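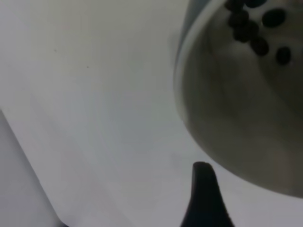 Bean counting, part two

If you read the March issue you'll remember I was grumbling about our scooping task and how much the robot seemed to depend on luck. Well, Sibel Ağca and I finally sat down and did the comparison properly, and I have numbers!

Quick recap for new folks. We teach the arm by hand-guiding it through a job over and over, then train a policy (ours is called Clurken, don't ask) on the recordings. The old version learned from 200 demos using only the fixed view over the table. The new one gets the same 200 plus the wrist view, and we blank out one of the 2 views at random during training so it can't lean too hard on either.

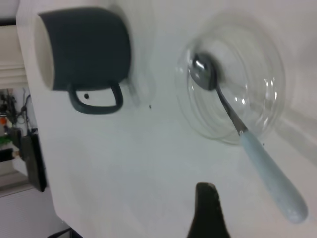

Wrist view, with the mug, the glass bowl and the spoon.

I ran 300 trials with each version, moving the dishes between runs. The old policy put beans in the mug 200 times. The new one got to 251, and I may have done a small dance in the hallway. Most of the gain came from grabbing the spoon handle. The fixed camera loses the fingertips at some angles, so the old policy would close a little early and come up with nothing, then carry on as if it had a spoon (very proud of itself, too).

Glass is still a headache. Clear rims pretty much vanish under our lights, and I'd say half of the remaining misses start there. Sibel thinks more varied lighting in the demos would fix it. I think we need depth. We have a coffee bet on this.

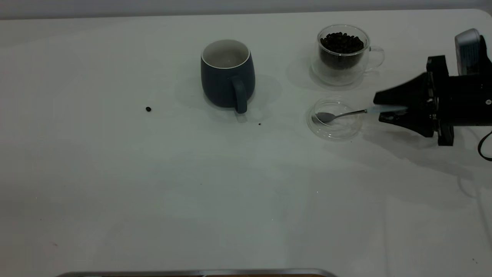 What's next

We're repeating the whole thing on the second arm over at Hakstead, with new dishes and a longer spoon. If you have odd-shaped mugs you can part with, drop them at my desk, and come by if you'd like to try guiding the arm yourself.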